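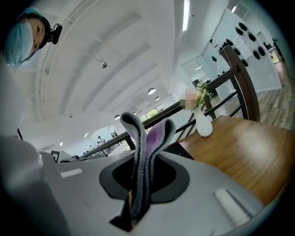
How do you fold a striped cloth so it looks nice on the table and the stripes stay straight?

Fold it along the stripes first, never across them. Then fold the long strip one time in the middle and press with your hand.

---

**2/** I wrote this because three people asked me the same thing after my post in June. I am not a professional, I only set tables for my aunt's small guest house, Sullitora. We have 16 places and I fold everything in the morning before the coffee.

---

**3/** Soft, fuzzy cloths are more difficult than linen. They do not keep a sharp line. You can press them for a long time and they will open again. So I do not fight with it, I make round shapes. Two loops standing up are very good for this kind of cloth. My niece says they are rabbit ears.

---

**4/** For the ears: make a long strip, bring both ends to the center, then pinch the center and lift. The colored band should run along the middle of the strip. If it goes to one side, open the cloth and start again. I know it is boring.

---

**5/** Gray with a purple band is my favorite on a wood table, when the wood is a little orange. White cloths look too cold to me there. Ákos Bozsik wrote to me that he prefers white everywhere. We can disagree, Ákos!

---

**6/** About flowers. One small vase is enough, with a narrow neck, so one sprig stands well and does not fall to the side. I like green leaves with something cream colored. Please put it where people can still see each other when they sit.

---

**7/** Washing: I use cool water and no softener. With softener our old ones from Plorkitz became flat and slippery, and the ears were falling down during breakfast. I dry them on the line and shake them well before I fold.

---

**8/** Somebody asked how many cloths to buy. We have 100 and this is too many, the cupboard does not close. For a home, two for each chair is fine.

---

**9/** Tomorrow I will try the same fold with the thin kitchen towels. I think they will be too weak to stand, but I want to see it.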